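Bench log, Birkik sorter, April, started at 7:40 in the evening

Second night in a row on the sim. Tea is cold already and the shop heater is making its noise again, but I have the whole back bench to myself so I'm not complaining!

Quick catch-up for Els and Ezekiel, who were both out last time. The arm itself is fine. I re-tensioned the elbow belt, ran the homing routine until I was bored with it, and it came back to the same spot every time as far as my dial gauge can tell. So the mechanical side is parked for now. What's eating my evenings is the picking code, which I'm running against the simulated bench before I let it anywhere near Bernadette's nice turned parts bin (she has asked me twice, politely, not to dent it).

Numbers from last night's batch: 624 tries with the old approach, where the gripper comes straight down on whatever piece is closest. It's quick but it shoves the neighbors around, and then the next pick is worse than the first. Tonight I switched to scoring each piece by how much open space it has on both sides, and only then by distance. Set it going with a new seed and went to sweep up under the lathe.

Got back and it had quit at try 34. Not a crash, just a planner timeout, the same one Eugeniusz ran into on the Andow build. He fixed his by loosening the goal tolerance on the wrist. I tried that and it ran, but I don't love it – a sloppy wrist is how you end up grabbing a ring by its edge and flinging it across the room. Put it back to the old value and gave the planner more time instead. Slower, but it got through.

Other odds and ends:

The finger cable on the real gripper is rubbing where it goes past the wrist clamp. Wrapped it in tape for now. Zinhle has proper braided sleeve at home and says she'll bring some in.

Somebody borrowed my 2 mm hex key. Please put it back on the Brannigan rack, I only have the one.

Still need to decide if we log every contact or only the first one per try. The files get silly fast if it's all of them.

The picking order is what I want opinions on before I go any further, so please look at this one when you get a minute. My rule says go for the piece with the most room, and with the fingers coming in from this side I'd take the lowest orange ring first, then work up through the others. The gray one at the top right is so close to the basin wall that I'd leave it till late and maybe come at it from another angle. Scribble on the whiteboard if you disagree, I'll be back in after supper tomorrow.

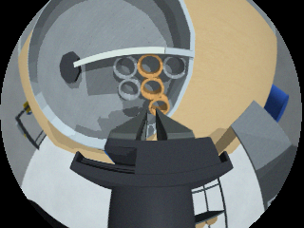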